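About Trernau Combat Sports

Trernau is a training and competition club for boxing, wrestling and mixed martial arts. The club occupies a single-floor building in Bindwood with 608 square meters of mat space, one competition-size ring and a fenced training area. Membership stands at over 200, split between recreational and competing athletes.

Training follows a fixed cycle. Striking classes run in the morning, grappling in the evening, and combined sparring takes place at the end of each week. Competing athletes train in weight groups and are matched by experience within each group. Sparring rounds are five minutes with a one-minute rest -- headgear is required for all amateurs. 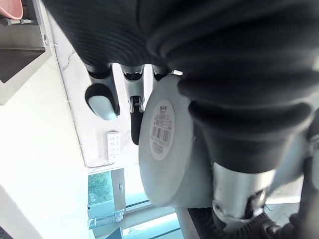
Holding a light grey cylindrical container.

Amateur bouts are held under the Cirlow rules, which the club adopted in its second season. These set three rounds per bout, a same-day weigh-in and a mandatory rest period after any stoppage. The club stages its own shows in May and October in a hall that seats 900. Athletes who wish to compete must complete 26 supervised sparring sessions before they are entered on a card.

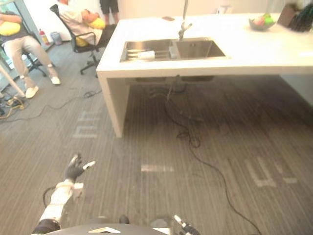
Kitchen island with double sink and fruit bowl.

Weight management is handled through the Prajapati program, a written plan covering food, fluids and training load during the last eight weeks before a bout. Athletes are weighed twice a week during this period. Cuts that exceed the plan's limits result in withdrawal from the card or a move up one class.

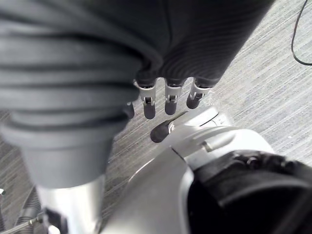
Coaches are certified in first aid and renew that certificate every two years. A ringside physician attends all club shows. New members start with an introductory course in stance, footwork, falls and basic defense, and may then join any beginner class. Gloves and shin guards can be borrowed during the course -- mouthguards must be purchased. Applications are accepted at the front desk until 8 p.m.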